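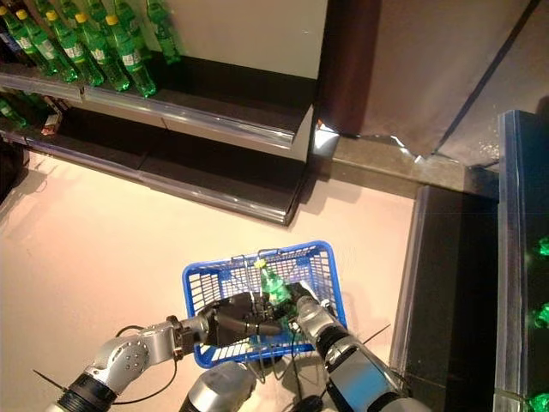 4.2 Keeping both arms honest around the basket

Figure 6. Head camera view during the shop task, with both arms at the blue basket and a green bottle standing inside it.

Our first planner, which we inherited more or less whole from the Kaltel project, treated the two arms as separate problems and only checked for collisions once each had its own path. That works well enough at a shelf, where the hands have plenty of room, but a basket brings them close together and we found ourselves throwing away a great many perfectly good plans. The version described here plans for both arms at once and keeps a small model of the basket, with the wire handle stored as a thin arch that neither hand may cross.

Perception runs at 20 frames per second on the head camera alone. Bottles are fairly kind to us, as a yellow cap on a green body is an easy thing to find - the rim of the basket is much harder, particularly once fingers cover part of it. Chiharu Hosoda's fix, for which we remain very grateful, was to hold the last trusted rim estimate for up to 3 seconds and let the joint readings carry it along in the meantime. In the Larnwood trials this brought replanning down by 27 per cent, with no change to the colour thresholds (see Figure 6 for a typical view).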